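About Us

Hunel started in a rented unit behind the Olton bus depot, with two secondhand desks and a kettle that took forever to boil. We have grown a good deal since then (we are 35 people now, and the kettle has been replaced), but we still do what we set out to do, and that is to help people show a robot how a job is done.

Most of our customers are small workshops and packing rooms that have never had a programmer on the payroll and don't especially want one. What they do have is people who know the work in their hands, and that's where we like to begin. One of us sits down with one of them, they take hold of the controls, and together they guide the arm through the task again and again until there are enough good runs to learn from. For a simple pick and place we usually ask for 100 runs, and we're happy to keep everybody in coffee while it happens!

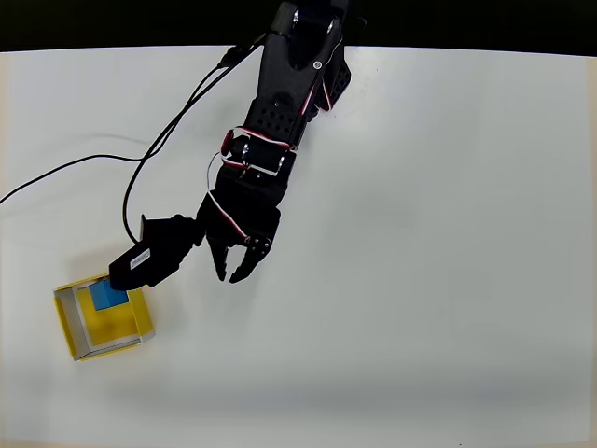

Robotic arm with tray and cube, Hunel

Blocks and trays are where every new teacher starts with us, whether they come from a bakery or a parts warehouse. A small cube is a forgiving thing to practice on, and a shallow tray with walls soon shows you how high you need to lift. Some people prefer to drive the arm from a controller across the room, others would much sooner move it by hand, and we've learned to let them pick whichever feels natural.

Our team has seven full-time teachers, and between them they recorded 664 sessions last year, the busiest stretch being December, when Prasmont asked us to train two of its evening crews. We also look after the Grewal Room, our open practice space on the ground floor, where local students can book a bench and try their hand at remote control.

If you have a job in mind, even one you can't quite put into words yet, please come and see us. Bring the parts along in a box if they'll fit, and leave yourself plenty of time, as first visits do tend to run over.

Page last updated 26 June 2024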